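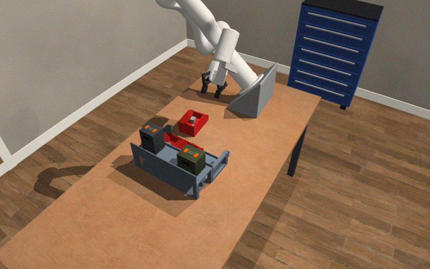 Progress report to the Cullelari Fund, period ending in March
Project: silver coin and small bar buying desk, Trinby branch

Summary
The buying desk opened on schedule and is now in regular use. Spending is within the approved budget. One item, the second scale, is behind.

Work done this period
We bought 294 lots over the counter. Most were circulated silver dollars and half dollars, with the rest being one-ounce rounds and ten-ounce bars. Each lot was weighed, measured and logged before payment. Sellers got a printed slip showing the spot price used, the weight and our margin.

Worn coins were sorted by date and sent to Cisternas for melt. Better dates were held back and priced for retail. We moved up to 200 ounces a week through Cisternas without having to hold stock overnight outside the vault.

Staff completed the counterfeit training. We turned away 12 lots that failed the weight or magnet test and returned them to the sellers.

Problems
The second scale from Minano arrived out of calibration and went back. Until the replacement is certified we can run only one counter, and waits at lunchtime are longer than we want. The supplier has given us April for delivery.

Retail sales of bars were slower than planned. Premiums on new bars fell during the period and our shelf prices were adjusted late. They are now reviewed each morning at 9.

Next period
Open the second counter once the scale is certified.
Renew the melt agreement with Cisternas, which has 2 months left.
Start buying gold coins in fractional sizes, subject to your approval of the revised insurance limit sent with the last report.

No change to the grant amount is requested.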